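17 November 2024

Slept until nine. Rain most of the morning, so I finally cleared the photos off my phone, which has been telling me it's full since May. More than 3,000 pictures, and 200 of them were from the one weekend in Malulcombe. I kept the ones with Dorothy in them and dropped most of the rest. 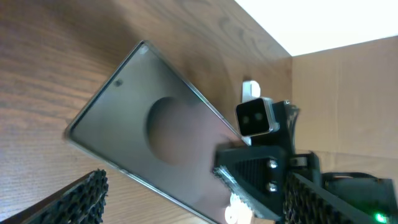

Refilwe called before lunch and we talked for an hour. She starts the new job next week and is nervous about the drive. I told her to do a practice run. She wants her casserole dish back.

Made soup with the leftover squash. Too much pepper. Put the phone in the other room after supper and read 2 chapters of the library book, then fell asleep on the couch. Need to call Yvonne tomorrow about the heating bill and buy stamps.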